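Packed lunches: bread straight in the box or wrapped first?

Forum: Kitchen and Home > Food storage

pustenon_road
Posted December 22, 2025

I've gone back to taking sandwiches to work and I'm using a clear plastic box with blue clips. Wholemeal bread, four slices at most. By midday the bottom slice has gone soft and the crusts have dried out, which I didn't think could happen to the same slice. I don't wrap anything, it goes straight in and the lid goes on. Should I be wrapping it? I get through a box a day so I don't want to be buying foil every week.

Divmont27
Don't wrap. The bread is probably going in too soon after it's been toasted or defrosted. Let it stand on a plate first. If you take slices out of the freezer, 27 minutes on the side does it in our kitchen.

nimine_k
Disagree with Divmont27. Standing it out is what dries the crusts. I put mine in frozen and it's fine by lunch.

Divmont27
Fine in summer. In December my bag sits next to a cold window and frozen bread is still hard in the middle at one o'clock.

Bujar Stoyanova
Plate first for me as well, then the box. I stand the slices up on the plate so they aren't lying flat on each other, and the box stays open next to it until I'm ready. Wholemeal sheds a lot of crumbs so I do it on a table with a plastic cover and wipe down at the end. 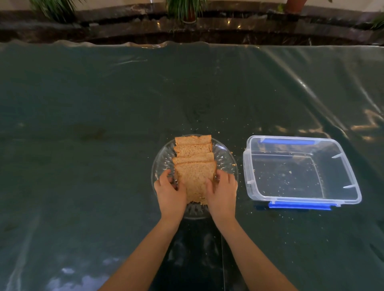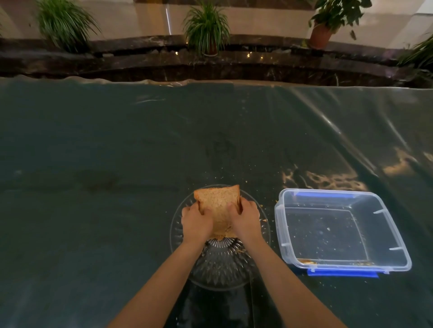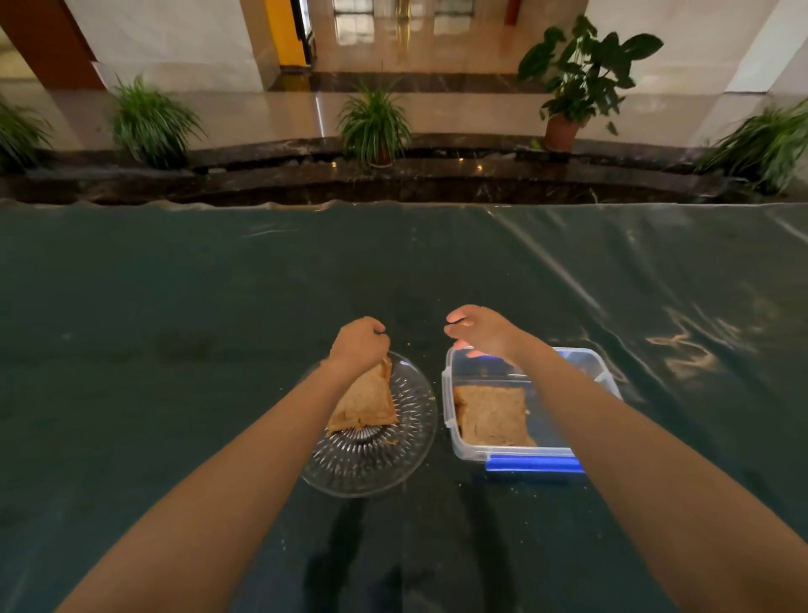
Bread, glass plate and the box with the blue clips.

My box is a Bošković, bought as a set of 3. It isn't airtight but it doesn't leak crumbs into the bag.

pustenon_road
Thanks, that looks like the same sort of box as mine. Do you put one slice in at a time or the whole lot together?

Bujar Stoyanova
One at a time, flat on the bottom. If I push two in together the corners catch on the side and tear.

nimine_k
That's a lot of handling for a sandwich. Every time you pick bread up you lose a bit more of it, going by the crumbs on that table. I'd slide the lot in from the bag and be done.

Bujar Stoyanova
It takes me a minute. The crumbs come off wherever you do it, I'd sooner have them there than in the box.

oatcake_sid
Fold a piece of kitchen paper and put it under the bottom slice. It takes up the damp. A roll has 100 sheets and I use half a sheet a day.

Divmont27
Kitchen paper sticks if there's any filling on the outside. Greaseproof is better.

oatcake_sid
Only if you overfill it.

nimine_k
Or buy a box with a raised base. There was a long thread on those last winter, nearly 3,332 views before it got locked.

pustenon_road
I don't want another box, the cupboard is full. I'll try the paper tomorrow, and standing the slices up on a plate while I make the tea. Does the lid go on straight away once they're in?

Bujar Stoyanova
Yes, and do both clips up. If one is left open the crust on that side goes hard.

Divmont27
Leave it five minutes before you close it if the bread has been toasted. Otherwise what he said.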